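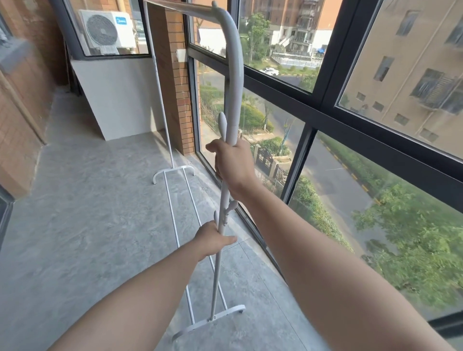
Mwanahawa Masanja asked after the first release whether the Skomitz head kit is any use for two-handed work on things taller than the wearer's reach, or only for tabletop tasks. Version 2 of this card adds a section on large objects in reply.

Skomitz Head Kit – evaluation data card
Revised 13 June 2021

Summary
Test recordings made with the Skomitz head kit, a commercial head-level camera package sold for collecting demonstrations for two-armed robots. The set supports the Rantala review of the kit. It is too small to train a policy on.

Contents
584 clips, split into 4 task groups:
tabletop
storage
large_objects
doors_and_windows

Each clip folder holds the video, a task label and a plain text note from the reviewer. Clips rejected for sync errors are kept under /rejected and are not part of the total.

Large objects
The group covers furniture and fixtures that need both arms, such as a freestanding clothes rack held by one upright and tilted. Labels name the object and the action (grip, tilt, shift, set down). Thin poles and crossbars are labeled as parts of the object. Hooks and casters have no labels of their own.

Known issues
Forearms often cover part of the object. Occluded stretches are not marked.
Large panes of glass give poor depth estimates. Do not use the depth channel near windows without checking it.
Auto exposure hunts when the head turns from a room toward daylight. Locking it in the Kestow app fixes this, but the setting is lost on restart.
The strap mount slips on long sessions – recalibrate after each battery change.

Reviewer rating
Setup: 3 out of 4
Two-handed coverage: 3 out of 4
Export tools: 2 out of 4

The export score reflects the missing batch mode. Skomitz has it planned for December.

Use and license
Free for research and for comparing capture kits. Redistribution of single clips is allowed with the card attached. Resale is not.

Maintainer
Emiliano Lorente, Pullach test group. Report label errors with the clip folder name and the time offset in seconds.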